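Search this site
Enter keywords
Search

About Salano

Salano is a small software company. We write the software that sits between the sensors and the motors of a robot: perception, grasp planning, and the tools that engineers use to look inside a recording when something went wrong. We do not build robots and we do not sell them.

The company was started by Seija Suominen and Harish Pai, who had worked together at Heiskanen on control code for packing lines. There they spent many evenings on the same problem. A rigid box is easy for a planner, but a cable or a sleeve changes its shape each time you touch it, and the planner of that time had no good answer. Our first product, Indar, came from these evenings.

Indar learns the order of small hand movements from people who do ordinary tasks, and it gives the planner a list of possible next moves with a score for each. The task library has 141 tasks at the moment. Many of them are household work, for example putting away an appliance and its cord.

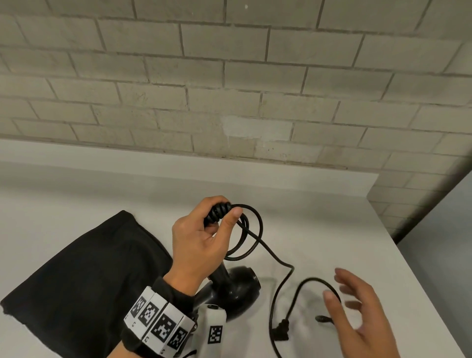 Cords are still the hardest group for us. Santeri Karppinen leads the perception team and has rewritten the cord tracker two times; the present version keeps a guess about the part of the cord which is hidden behind the fingers, and corrects it when the part comes into view again. Yoshinori Kamata is responsible for Foltden, our viewer for recordings. With it you can put hand pose, joint angles and planner scores on one time line and step through them slowly. Several of our customers use only Foltden, and we are happy with this.

We are 8 people in one office. Hilkka Ruotsalainen answers the mail and also tests every release before it goes out, so if you write to us about a bug, you will write to the right person. Visitors are welcome on working days, but please send a message first.

Recent
Foltden: faster loading of long recordings
Indar task library, June update
Why our planner waits before it pulls
Open position: control engineer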